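Vorstead Textile Care Bulletin
Posted 8/25/18
Filed under: Folding, Trousers, Work surfaces

Folding trousers on a covered table: notes on grip, cover and seam alignment

Several subscribers asked for more detail on the long fold after the May item on shirts. The notes below cover trousers only, folded lengthwise on a table with a printed cloth or mat on it. They apply to cotton and cotton-blend weights. Wool trousers with a pressed crease are handled separately and should go on a clamp hanger.

Start with the table covering. A thin cover shifts when a garment is dragged across it, and the shift is transferred to the fold. The usual fault is a pinch that takes up cover as well as garment. The cover then lifts into a small peak with folds spreading away from it, and anything lying nearby moves with it. 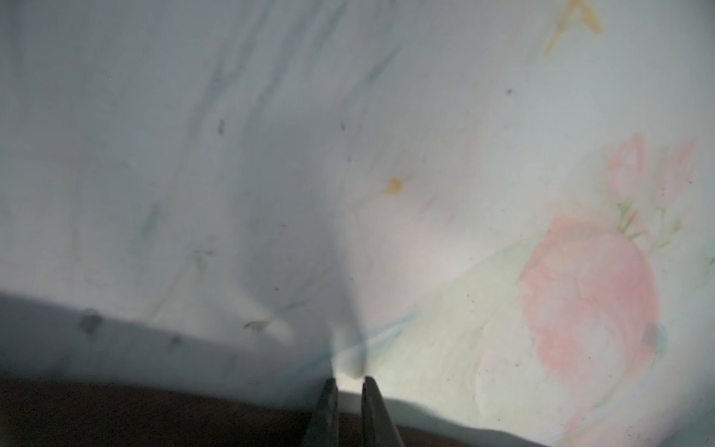

Niamh Geraghty writes that she gave up on thin covers entirely and now folds on the bare table, because "I was smoothing the cloth more often than I was folding anything." She adds that a bare table shows lint sooner and is quicker to wipe down.

A bare table works if the finish is smooth. On an open-grain top, knits and brushed cotton will catch. The Trasa test log for the season lists 2,659 folds, split between bare and covered tops, and the covered tops gave the straighter leg edge when the cover was fixed at all four corners. Clips are adequate. Tape leaves residue on the cover and is not recommended.

Pale covers with a light print have one practical advantage. A dark garment edge reads clearly against them, and a crooked leg can be corrected before the second fold. They also show specks and scuffs. Brush the cover between loads and turn it when marking becomes heavy.

The long fold:

Empty the pockets and lay the pocket bags flat. Close the zipper and the waist button.

Lay one leg over the other. Match inseam to inseam first, then outseam to outseam. If the two do not agree, follow the inseam.

Take hold at the cuff and at the waist. Keep the cuff end down on the table while the waist end is raised. Tension should run along the leg only. Pulling across the leg opens the seam line and sets a diagonal wrinkle near the knee.

Lower the raised end slowly so that the fabric lands in order from the cuff upward.
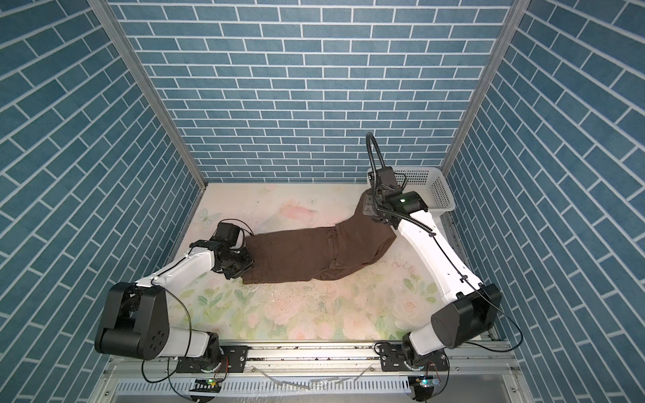

Reading time: 3 min

Wrinkles that remain after lowering should be stroked toward the hem with a flat hand. Do not lift the garment a second time for a minor wrinkle. Relifting usually moves the inseam off line, and the first two steps then have to be repeated.

For drawer storage, fold the band in half and then in thirds. For shelf storage, fold in half twice. A 30-inch inseam folded in half twice gives a leg section close to the depth of the Pudosden shelf insert. Longer inseams will overhang and should be folded in thirds.

Stack with the folded edge facing out, and alternate the waist ends from one pair to the next so the stack stays level. The Haddadin divider holds heavier cotton upright without slumping, provided the compartment is full.

Next issue: fitted sheets, including the corner pocket method.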